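Unit Prices Belong on Every Shelf Tag

6 min read

The unit price is the small figure on a shelf tag that states cost per ounce, per pound or per count. In many stores it is optional. Where it is required, the rule often leaves the choice of unit to the store. I think both conditions should end, and that the second does more harm than the first.

Consider a routine case. A Dumcombe grocery stocks two jars of the same peanut butter. The smaller tag gives a price per ounce. The larger tag gives a price per pound. A shopper must divide by 16 to compare them, standing in an aisle, usually with a cart in the way. The arithmetic is easy, but a tag exists so that it need not be done. A pair of tags in different units gives the shopper two correct numbers and no comparison.

I spent part of November copying tags at the Titanside and Irkel stores nearest me. The list came to 1,433 tags. On 88 of them the unit differed from the unit on the product directly beside it. Paper goods were the worst category: one brand was priced per roll, the next per sheet, the next per square foot. A roll is a poor unit because its length is set by the manufacturer. Price per roll can hold steady while the roll gets shorter, and the tag will report no change.

Produce has a related fault. Loose grapes are sold by the pound and boxed grapes by the box, with the net weight printed on the underside. Both are the same fruit, often from the same supplier.

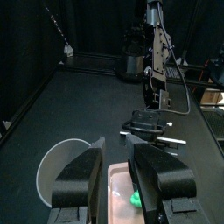
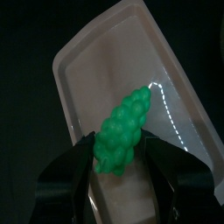

The remedy is a fixed table. For each category, the rule should name one unit, and every tag in that category should use it. Liquids go by the quart, dry goods by the pound, sheet goods by the square foot. Spices and other small items may go by the ounce, provided the whole category does. The table need not be long. Most of what a store carries would fit under a short set of headings.

Type size needs a floor as well. Irkel prints the unit price in characters so small that I had to crouch to read the bottom shelf. I would set the minimum at half the height of the selling price.

The usual objection is cost. Small stores still print tags by hand or on old label software, and a shop with 800 items would face real work in converting. I accept this. An exemption by floor area is reasonable, as is a long phase-in. The large chains have no such claim. Their tags come from a central database, and the unit is one field in it.

A second objection holds that shoppers ignore the figure anyway. Some do. But low use of an inconsistent number is weak evidence about a consistent one. Pană, the bakery chain, put price per pound on all its loaves last year, in type I can read from the counter. I changed which loaf I buy. The one I had been buying was 8 ounces lighter than it looked.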